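Dovthorpe Allotments list
17 June 2026
Subject: Re: water butts, hosepipe, the lot

Quick one as I'm out the door in a minute. Have read the thread, sorry for not answering sooner, been up to my ears.

Earlier message said:

> Has anyone had a straight answer on the new water charge? The letter
> says £61 per plot from next March but it doesn't say if half plots pay
> half. Also the tap by the bottom gate is still dripping and the trough
> is green again. I'm not paying 61 quid for green water.
>
> And are we allowed hoses or not? The board says no, the rules sheet
> says "with consideration".

Right. In order.

Half plots -- yes, half. I rang the council and got someone who knew, for once. £61 is the full plot. It will be in the next letter, they say, but don't hold your breath. If you've paid up front on a half plot you need to ask for it back, they won't offer.

Hoses. The rules sheet wins over the board, the board is years old. Hand held only, no sprinklers, and not when somebody is filling cans at the same tap. Pressure drops to nothing at the top end if two are running. I was up there last night and it took me 20 minutes to do one row of beans, which are late anyway and have blackfly.

The tap. Reported it twice, reference 496 if you want to ring and nag as well. The more the better. It's the washer I think, but we're not meant to touch it.

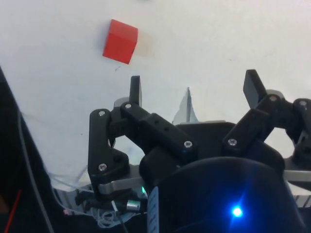
Mine was the same and they came out within the week once three of us on our row had rung on the same morning, so that's worth a go. The trough wants emptying and scrubbing, it won't clear by itself. I did ask last year for a lid.

That bit came in while I was typing so have left it in. Agree on the lid. Will ask again.

Butts now. We can get a bulk price from Clanberg if we order six or more, the 200 litre ones with the stand. I've got names for four so far. They are not the best butts in the world, the tap is plastic and a bit mean, but they're cheap and they deliver to the gate. The Rultel ones are nicer and nearly double. Up to you but I need to know soon, can't keep the quote open for ever.

If you've got a shed, put a bit of gutter on it, even the little ones fill a butt in a decent downpour. Lid on, or you'll get mosquitos and worse. Brick on the lid -- it's windy up there.
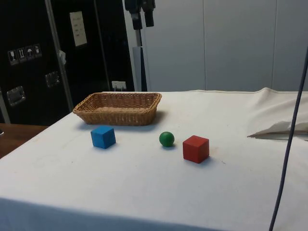 Also mulch. I know I go on. Water in the evening, mulch straight after while the ground's damp, and you'll halve the carrying. Grass clippings are fine in thin layers, thick they go slimey. Keep it off the stems. The courgettes on my plot have had nothing but two cans each since the weekend and they look better than the ones I fuss over.

The old MacDonald plot is going to be split, before anyone asks. Top half has gone, bottom half is being offered to the waiting list. There's a standpipe on it that was never turned off properly so if you see it running please shut it, quarter turn, stiff.

Gate code changes at the end of the month. Not putting it on here, ask me on site.

Must dash. Butt orders to me, not to the list please.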